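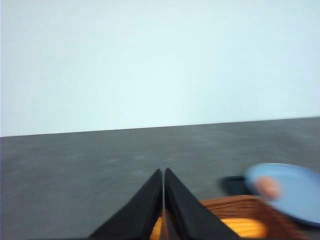
Food Science 110: Foods in the Home Kitchen
Wornstead College, Department of Nutrition and Food Studies
Handout 5: Eggs — Structure, Storage and Cooking
Instructor: Glória Serrano
Laboratory supervisor: Emmett Szabo

Purpose of this handout

These notes accompany the lecture on eggs and should be read before the laboratory session. Students are expected to know the parts of the egg, the changes that take place during storage, and the effect of heat on egg proteins. Material marked "background" will not be tested.

1. Parts of the egg

The shell is made mostly of calcium carbonate. It is porous: thousands of very small openings allow moisture and gases to pass through it. A thin outer coating, called the cuticle or bloom, partly seals these openings when the egg is laid. Commercial washing removes much of this coating, and washed eggs must therefore be kept under refrigeration.

Inside the shell are two membranes. They lie close together except at the large end of the egg, where they separate to form the air cell. The air cell is small in a newly laid egg and grows as moisture is lost.

The white, or albumen, is mainly water and protein. It has thick and thin portions. The thick white surrounds the yolk and holds it up when the egg is broken onto a flat surface. The chalazae are the twisted white cords that anchor the yolk near the center. They are a normal part of the egg and need not be removed, although some custard recipes call for straining.

The yolk contains nearly all of the fat in the egg, together with protein, vitamins and lecithin. Lecithin is an emulsifier and accounts for the use of yolks in mayonnaise and hollandaise.

2. Shell color
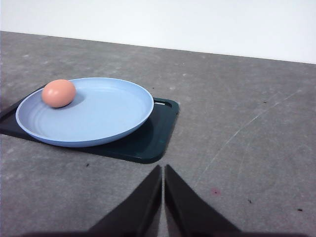 Photo: Kenji Villanueva / Wornstead College

Shell color is determined by the breed of the hen. All shells begin white. Brown shells receive a pigment, protoporphyrin, late in the formation of the shell, and the pigment stays largely on the outer surface. Blue shells receive a different pigment earlier, and the color passes through the full thickness.

Shell color is not a guide to flavor, freshness or food value. Brown eggs often cost more at the store. The usual explanation is that many of the breeds that lay them are larger birds and eat more feed. Yolk color, by contrast, does depend on diet. Hens fed on yellow corn or green plants produce deeper yellow yolks than hens fed on wheat or barley.

3. Changes during storage

Three changes should be noted.

Loss of moisture. Water passes out through the shell and the air cell becomes larger. An older egg will stand on end or float in a bowl of water. Floating shows age only; it does not prove that the egg is spoiled.

Loss of carbon dioxide. The white becomes more alkaline and the thick portion thins. A broken egg spreads farther across the plate. The higher alkalinity also makes a boiled egg easier to peel.

Weakening of the yolk membrane. The yolk flattens and breaks more readily, so older eggs are harder to separate cleanly.

Eggs should be stored in their carton on an inside shelf of the refrigerator. The door is warmer and subject to movement. The carton also limits the absorption of odors from onions, fish and strong cheese.

4. Effect of heat

Egg proteins are long chains folded into compact shapes. Heat causes them to unfold and join with one another, trapping water in a network. This process is called coagulation. The white begins to thicken at a little over 60 degrees Celsius and the yolk at a slightly higher temperature. Different proteins in the white set at different points, and a white that is only just opaque is still tender.
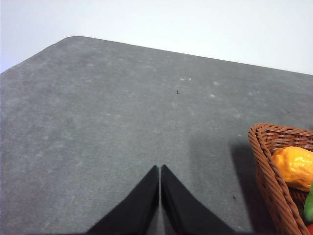

Continued heating tightens the network and forces water out. In scrambled eggs this appears as liquid in the pan; in a baked custard it appears as small holes and a watery layer. The fault is known as weeping, or syneresis. Sugar and milk raise the temperature at which a custard sets. Acid lowers it, and for this reason a spoonful of vinegar is sometimes added to poaching water.

The green ring around the yolk of an overcooked egg is iron sulfide. It forms where iron from the yolk meets hydrogen sulfide from the white. It is harmless. Prompt cooling in cold water reduces it.

5. Safe handling

Hands and work surfaces must be washed before and after contact with raw egg. Cracked eggs are to be discarded. Dishes served raw or lightly cooked should be made with pasteurized eggs. No raw batter may be tasted in the laboratory.

Background: grading

Egg grades describe quality and not size. Graders consider the shell, the air cell, the white and the yolk, chiefly by candling — holding the egg before a bright light. Size classes are set by the minimum weight of a dozen, so single eggs in one carton may differ.

Preparation for the laboratory

Read sections 3 and 4. Bring an apron, closed shoes and the printed record sheet. Students with an egg allergy should write to Mr. Szabo before the session; an alternative exercise on starch gels is available and carries the same credit.

Written questions on this handout are due at the first lecture in April. Late work is accepted only by prior arrangement with the instructor.

Revised 18 March 2021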